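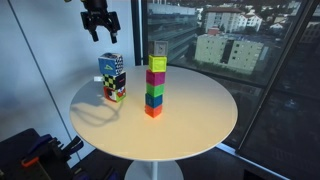
Ticket 2253
Opened: 07/11/2024
Status: Closed
Category: Furniture, activity room
Item: Ollmont round pedestal table, white top
Location: Villanueva building, ground floor

Original request

The round white table in the activity room is not steady. We use it for stacking blocks, both the plain colored cubes and the patterned ones. Stacks of three are usually fine. Once a tower gets to five or six cubes it starts to sway when anyone leans on the edge, and twice this week a tower has come down without anyone touching it. The floor is vinyl over concrete. The table was bought new and has been in the room since December. Please look at it or replace it.

Reply from support

Thank you for the report. Before we send anyone, please check the following and write back.

1. Put a level on the top, once across the room and once toward the windows. Note which way the bubble goes.
2. Press down on the rim at four places, like the points of a compass. Note whether the top moves, the column moves, or the whole base rocks.
3. Turn the top by hand. It should not turn on this model.
4. Move the table to another part of the floor and repeat step 2.

Please clear the cubes off before doing this.

Update from requester

Done, results as follows.

Level: fine across the room. Toward the windows the bubble sits a little off center, on the door side.
Rim: moves on the window side and on the door side. Much less on the other two. The base stays flat on the floor. The movement is up where the column meets the underside.
Turning: it turns a small amount, then stops. There is a click.
Other spot: same result next to the sink. Moved it back afterward.

I also tried it with a six-cube tower in the middle and pressed lightly on the window side. It swayed but stayed up. Second try, it fell.

Reply from support

The click and the small amount of turning point to the mounting plate under the top. It is held by four screws, and they can work loose if the table is dragged by its rim. The floor and the base can be ruled out for now.

To tighten:

Lay the table on its side on a blanket. Two people should do this.
Find the plate where the column meets the top.
Tighten each screw a little at a time, going corner to corner. Use a hand screwdriver. A power driver will strip the holes.
Stand the table up and repeat the rim check.

If a screw keeps turning and never gets tight, stop and let us know.

Update from requester

Three screws tightened up without trouble. The fourth just spins. It is the one nearest the door. I backed it out and there was some white dust on the threads. The hole looks worn.

With three screws tight the table is better but not right. There is no click now. The rim still gives on the door side. A tower of six stood through the morning session and fell in the afternoon when a bin was set down hard on the table.

Also, a question about the cubes. Some of the patterned ones don't sit flat on each other and the stack ends up a little crooked. Could that be part of it?

Reply from support

Crooked stacking can be part of it, but it would not cause the movement at the rim. To check the cubes, set each one on a windowpane or another flat piece of glass and tap the corners. If one rocks, turn it to a different face and try again. Set aside any cube that rocks on every face. Wipe the faces with a dry cloth first. Bits of tape or old sticker glue are enough to tilt a cube.

For the worn hole we are sending Gondell repair kit 567, which has a threaded insert and a matching screw. Allow 21 days. Until it gets there, please keep the table in use for light things only and lift it by the column when moving it.

Update from requester

Checked the cubes. Two patterned ones had glue on one face. I cleaned them with a damp cloth and they sit flat now. One rocks on every face and has been taken out of the bin. The plain ones are all okay.

No kit yet.

Update from requester

Kit received and fitted. The insert went in straight on the first try. I left it alone overnight as the sheet said, then put the screw in the next day. All four are tight.

Rim check: no movement on the window side. Very slight movement on the door side if I push hard, none if I lean on it the normal way. No click, no turning. The bubble is centered both ways.

Built a six-cube tower a bit off center and a stack of three near the edge. Pressed the rim on each side. Both stayed up. Set the bin down the way it was set down before. Both stayed up.

Reply from support

Good. The slight movement under a hard push is within what we expect for a single-column table. Please check the screws again after a month of use and every six months after that.

The sheet in the kit gives the torque in metric only. If you need the other version, ask for it under this ticket number.

Closing notes

Cause: worn screw hole in mounting plate area, three other screws loose. Glue on two cubes, one cube out of shape.
Parts used: one Gondell kit 567.
Table kept in service. Replacement not ordered.
Replacement cube requested separately through Rarnine.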